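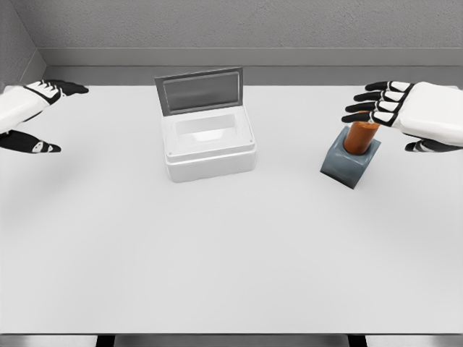
Clavthorpe Book and Paper Craft Club -- Members' Help Board

Covers of my handmade notebooks bend after gluing the endpapers

Posted by Hagos Sisay in Bookbinding for beginners

Good evening to everyone. I am making notebooks at home since last winter, and I have one problem that comes back every time. I hope that somebody with more experience can tell me where I am making the mistake.

The notebook is a normal hard cover one. The pages are 70 gsm writing paper, and I fold 52 sheets into sections of 4 sheets, so it makes thirteen sections. I sew them on two tapes, I glue the spine with white PVA glue, and I put a strip of thin cotton cloth on it. Until this step all is fine. The block of pages is flat and it opens well.

Then I make the case from gray board with book cloth outside. When the case is dry it is also quite flat, maybe with a very small curve to the outside. But when I glue the endpapers to the inside of the cover, the boards begin to bend. The next morning the front edge of each cover is curved in toward the pages, like a shallow bowl. If I lay the notebook closed on the table, the cover touches the pages at the edge but in the middle there is air. The back cover does the same, so the notebook rocks when I write in it. For a gift this is not so nice.

For endpapers I used 300 gsm watercolor paper, because I had many sheets of it and I like how it feels. I paint it first with a thin wash of color and let it dry. I put the PVA on the endpaper with a wide brush, a generous amount, so that no corner will stay without glue. Then I close the cover and put a pile of dictionaries on top. I keep the dictionaries there for the evening and take them off before I go to sleep.

My questions are these. Is it the glue, is it the paper, or is it the weight on top? Should I buy thicker board? And is there a way to save the three notebooks which are already bent? I promised one of them to my niece for her birthday in March and I would prefer not to sew it again.

I read in one place that I must look at the "grain" of the paper, but the explanation was for printers and I did not understand it completely.

Thank you in advance for your patience.

Anselmo Sotomayor replied:

Hello Hagos. Your description is very complete, so it is easy to help. I think there are three causes together, and I will write them in the order in which I would correct them.

First is the endpaper. 300 gsm is very heavy for this work. When you put glue on paper, the paper takes the water and becomes bigger. You glue it to the board in this bigger size, and then it dries and wants to go back to the small size. The board must follow it. A thick paper takes more water and pulls with more force than a thin one, and it is pulling on the inside of the cover, so the cover bends toward the inside. Your book cloth on the other side is pulling too, but it is weaker and it cannot win. Try a paper between 100 and 120 gsm. You can still paint it with your wash of color, only be more light with the water, and flatten it under weight before you use it.

Second is the grain. When paper or board is made in a factory, most of the fibers lie in one direction. This direction is called the grain. The paper grows very little along the grain when it is wet, but it grows much more across it. For a book, the grain of everything must go from the head to the tail, parallel with the spine. I mean the pages, the boards, the cloth and the endpapers. If one of these is turned the other way, you have two forces that are fighting, and the board can even twist like a potato chip.

To find the grain, take the sheet and bend it gently, without making a fold. First bring the left side to the right side and press a little with your palm. After that bring the top to the bottom and press the same. In one direction it will feel soft and in the other it will resist you. The soft bend is the one where the fold line would be parallel with the grain. You can do this with board too, but you need a piece which is larger and nearly square, or the result will mislead you. With paper you can also tear a spare piece. Along the grain the tear goes quite straight, and across the grain it goes where it wants.

If you are still not sure, cut a small square from the paper, make a pencil mark to know which side was up, and wet one face with a sponge. It will roll up like a tube. The grain goes along the length of the tube.

Third is the time under weight. One evening is too short. The surface can feel dry to the hand while there is still water in the board, and when you take away the dictionaries it continues to move. Leave it until the next day at minimum, and in damp weather two days. Put something between the endpaper and the pages so that the water does not travel into the book. I use a sheet of baking paper, and on top of it a sheet of blotting paper, the baking paper being on the side of the pages. I change the blotting paper after one hour.

About glue, PVA is fine, but "generous" is the word that worried me in your message. You want a thin and even layer. Brush from the center to outside, wait a few seconds, and take away what is shining too much. I do mine with a short stiff brush -- the wide soft ones carry a lot of glue and you do not notice.

I would not buy thicker board for now. It would hide the problem a little, and the notebook would look heavy.

For the three that are bent, I am less optimistic. You can try to glue one more layer on the outside, but on book cloth it will not look good. What I did once with a wedding guest book was to make a new case. The page block is sewn already and this is the long part of the work. Cut carefully at the hinge with a sharp knife, between the board and the block, and do not touch the tapes more than necessary. Then attach new endpapers with a narrow line of glue along the fold, make a new case and hang the block in it. It is maybe two evenings of work with the drying.

rilent_reader replied:

just use double sided adhesive sheets for the endpapers, no water so no warping. been doing it for years. downside is you get one try at placing it

Palacios Bindery Corner replied:

I agree with Anselmo in nearly everything, and I add only small things.

Watercolor paper is usually sized, so it behaves a bit different from ordinary paper. It drinks slowly and dries slowly. This is one more reason to leave it for other projects. It is very good for the covers of a soft notebook, with a simple pamphlet stitch and no glue at all, so your stock is not wasted.

Also please check the board itself. Some gray boards sold for school models are soft and bend from almost anything. Try to find one that is sold for bookbinding, and store it lying flat, not leaning on a wall.

For the dictionaries: put a flat wooden board under them that is larger than the notebook. Books on their own press strongly at some points and weakly at others.

The adhesive sheets do work for the warping, I have tried them. But I had some that began to lift at the corners after one summer. For a notebook that will be used for a few months I see no harm.

For the one with a birthday date, before you cut anything, you can try this. Open the cover and lay a slightly damp blotting paper on the endpaper, only damp, for ten minutes. Take it away, put in baking paper and close the cover. Press it with the board and good weight for three days. It reduces the curve sometimes, when the grain is correct. On your painted paper please make a test in a corner first, the color can move.

Hagos Sisay wrote:

Thank you very much to all three. I made the bending test this morning before work. The pages and the cloth have the grain from head to tail, but the watercolor paper was turned across, in all of the notebooks. I cut it that way to get two endpapers from each sheet without waste.

I will make a new case for my niece's notebook, with thin paper in the color of mustard that I found in the stationery shop in Rurarholm. The damp blotting paper I will try on one of the others -- I do not have much hope with the grain like this, but it costs nothing. One thing I still want to ask to Anselmo: when you cut at the hinge, do you keep the old cotton strip on the spine or do you remove it also?

Anselmo Sotomayor replied:

Keep it if it is holding well. The side parts of the cloth, which were glued on the boards, you will lose with the cut, so glue a new and wider strip over the old one, with enough on each side to go under the new endpapers. The tapes will be short also and the new strip does their work. Let it dry completely before you measure the spine for the new case, because the added cloth changes the thickness a little.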